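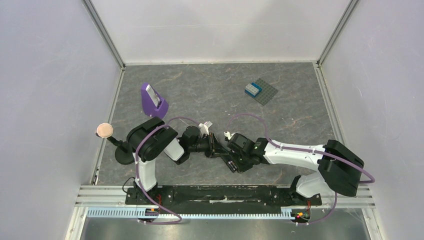

In this period we used most of our time for the rebuilding of the fruit kitchen in Skoltum, which your foundation supports under the Prellenico program. The old kitchen could not pass the food inspection any more, so we had to begin with the drains and the floor before we could think of any cooking. The drains are finished and the floor is dry. We also made our choice for the counter tops, and it was a longer discussion than I had expected. We want the pattern you see in the photo, a slate grey like marble, with thin irregular veins in pale white and a rusty tan. Anneliese Kramer was first for plain white, but plum juice leaves marks and she has washed enough white counters in her life. The walls stay light, so the room will not become too dark with the grey.

2 shares | 3 comments

Work on the building

The firm Buschmann did the plumbing and the ventilation. They started later than agreed in the contract, and for this reason the second sink is not yet connected. I have spoken with Detlef Fröhlich, who leads the work for them, and he has promised to finish in November. I believe him, but I have still asked for the date in writing. The ventilation is working well. It is louder than the old one, and we will ask if the fan can run at a lower speed when only the dishwasher is on.

The steam kettle is the biggest item on our list and it is still at the supplier. The lid that came with it did not close properly, and we sent the whole kettle back instead of accepting a repair. Until it returns we cook in the large pots that we borrowed from the school.

Courses and use of the kitchen

Even with the building work, we held three courses. They took place in the parish hall, with the kind permission of the parish. Nele Lammers taught the course on jam and jelly, and Pramila Pant taught the other ones, on chutney and on pickled vegetables. The chutney course was full very quickly and we had to make a waiting list. Some people on this list live far away and asked for an evening date. We will offer the next one at 6 p.m. and see if this suits them better.

From the apple harvest we filled 1000 jars. Most of these are apple butter and apple sauce. The pears were poor this year on account of the late frost, and we decided not to buy any from outside, as the project is meant for fruit from our own gardens and meadows. The jars were sold at the autumn market and in the village shop. What was left went to the lunch table for older people.

Money

The costs for the floor were lower than planned, and the costs for the drains were higher. Together they stay inside the budget line for the building. I would like to ask Virance for permission to move the rest of the travel money to the line for equipment. We need a better pH meter, and almost no travel was necessary. Rüdiger Rothe has prepared the table with all invoices and it comes to you in a separate envelope.

What is still open

We are waiting for the kettle, the second sink and the new date of the inspection. The inspector will not come before the water is fully connected, so the one thing depends on the other. The labels must also be printed again, as the old ones do not name celery and mustard in bold letters, and these are required for the chutneys and pickles.

We plan to move the courses into the new kitchen as soon as the inspection is passed. Please tell us if you would like to visit before that or after. The road from the station is closed at the moment, but one of us can pick you up with the car.

3 comments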